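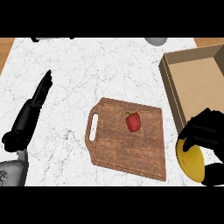
Speaker notes – Scene rules for simulated tabletop manipulation
Mareike Fuchs, Rilau. Rev. August 13, 2024

Slide 1. Title. Skip the bio. Say that the rules come out of the Skultard review and that Anikó Magyar edited the text.

Slide 2. Scope. Two-arm tasks on a kitchen counter, rendered scenes only. The opening still is typical: marble counter, cutting board, one red pepper, open cardboard box, plate held by the right hand. Physical cells are covered by a separate document. Do not take questions on that yet.

Slide 3. Why rules. We reviewed 3,243 episodes in June. More than 80 were rejected for reasons that had nothing to do with the policy: objects intersecting at reset, duplicate seeds, missing contact parameters. Pause here.

Slide 4. Rule 1, reset state. Every object must settle before the first action is logged. Record the settling threshold with the episode. A default that is not written down counts as missing.

Slide 5. Rule 2, thin objects. Go back to the still. The plate is tilted almost on edge with the fingers around its rim. Rim grasps are sensitive to collision geometry. Require the collision mesh to be published beside the visual mesh. A convex hull is not acceptable for plates or open boxes – the hull closes the box.

Slide 6. Rule 3, the second arm. Log both arms at every step, including an arm that is holding still over the counter. Self-collision checks stay on for the full episode.

Slide 7. Rule 4, success criteria. State them as object poses with tolerances, fixed before the run. No grading from video. Irén Orbán will probably object to the tolerance on round objects; answer is in backup slide 13.

Slide 8. Rule 5, reporting. Failed episodes are published with the rest. Give the simulator version, time step and seed list.

Slide 9. Adoption. Győri and Evia use rules 1 to 4. Rule 5 is open at Evia pending storage.

Slide 10. Comments go to Erzsébet Erdős. If time is short, drop slide 9 and keep six minutes for questions.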